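Dorkmont College is a small private college in the town of Gostness. It offers two-year and four-year degrees, mostly in teaching, nursing and applied technology. The college is governed by a board of trustees and led by a president, Judite Garcia, who earlier served as its dean of admissions.

The college grew out of a teacher training school that held its classes in the Ellel Building, still the oldest structure on campus. Nursing was added later, and the present name was adopted when the school began granting four-year degrees.

Admission is by application, with a first deadline in April. Applicants submit a high school transcript and two letters of recommendation. The Kauppinen Scholarship, the largest award given by the college, covers full tuition and is renewable each year for students who keep their grades up. In its most recent round it went to 43 students. 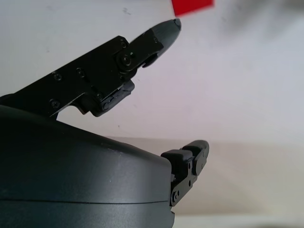
Transfer students may also apply for the scholarship after completing two semesters. The program is run by the Office of Student Aid under its director, Nelli Hyvönen. Recipients are expected to live on campus during their first year, although commuters from Gostness can request an exception.

Related articles
Ellel Building
Gostness
Kauppinen Scholarship
List of presidents of Dorkmont College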